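Clalemon Forums > Packaging & Deployment > Silent install leaves the old service behind

Print this thread | E-mail this thread

Search this forum... Go Advanced search

Silent install leaves the old service behind (Prurum 2 to current)

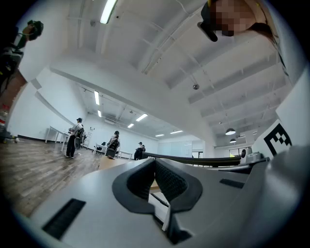

Original post

mallee_dev wrote:

Hi all, I've got an MSI that upgrades Prurum on our office machines and I'm losing my mind a bit. If I double click it and go through the wizard it's fine, old version goes, new version arrives, service restarts. If I push the same file out with /qn the new version installs but the old service entry stays registered, pointing at an exe that's been deleted. Then the new service won't start and I get error 2 in the event log (file not found, fair enough).

I've changed the ProductCode and left the UpgradeCode alone, like you're meant to. There are 41 machines to do and I'd rather not visit each one with a USB stick and a packet of Tim Tams. Any ideas?

---

tinny_pete wrote:

Are you running it per-user the first time and per-machine the second? Had this exact thing with Javuslow. The wizard has the "Just me / Everyone" page, and when you go silent that page never shows, so you get whatever ALLUSERS defaults to. If the two don't match, the upgrade can't see the old product at all and just installs beside it.

Try ALLUSERS=1 on the command line and make a log with /l*v while you're there.

---

mallee_dev wrote:

Tried ALLUSERS=1, same result. Log's enormous, but FindRelatedProducts does find the old one, so I don't reckon it's that.

---

Solveig Westerberg wrote:

If it finds the old one then look at where RemoveExistingProducts sits in your sequence, and look at what your custom action is conditioned on. I'd bet a coffee you've got the service removal hanging off a dialogue button. The UI sequence doesn't run under /qn, so anything you set there never gets set.

Use the ServiceControl table for it and bin the custom action. It's been there since Windows 2000 and it works.

---

tinny_pete wrote:

Bit harsh on custom actions! I've got plenty in production and they behave. ServiceControl is fine until the service takes ages to stop, and then the whole install rolls back and you've got nothing. I'd keep the custom action and move it to the execute sequence, deferred, no impersonation.

---

Solveig Westerberg wrote:

And when it fails halfway, what's your rollback action? Most people haven't written one. A slow stop is a problem with the service and should be fixed in the service.

---

tinny_pete wrote:

Sure, if it's your service. Half of mine come from vendors who stopped answering emails years ago. We'll have to disagree on this one.

---

Katherine Agudelo wrote:

Can I ask which tool built the package? The Öberg wizard has a tick box called "Remove service on upgrade" and in the older builds it writes the condition into the UI sequence, just as Solveig describes. I raised it with them in September and build 74 puts it in the right spot. You have to untick it, save, and tick it again though, otherwise the project keeps the old condition.

---

mallee_dev wrote:

Katherine, you little ripper. Yes it's Öberg, and yes I'm on an older build. Updated, did the untick and tick dance, rebuilt, and the silent upgrade cleaned up the service on my test box first go.

I'll have a crack at ServiceControl for the next release, sorry Pete. For the boxes that already have the dead entry I'm running sc delete from the login script before the install kicks off.

---

tinny_pete wrote:

No worries, glad it's sorted. Careful with sc delete in a login script, it needs admin rights, so a startup script is the safer bet. And close services.msc first or the entry gets stuck as "marked for deletion" until you reboot.

---

mallee_dev wrote:

Ah, good catch. Moving it to startup now.

Print this thread | E-mail this thread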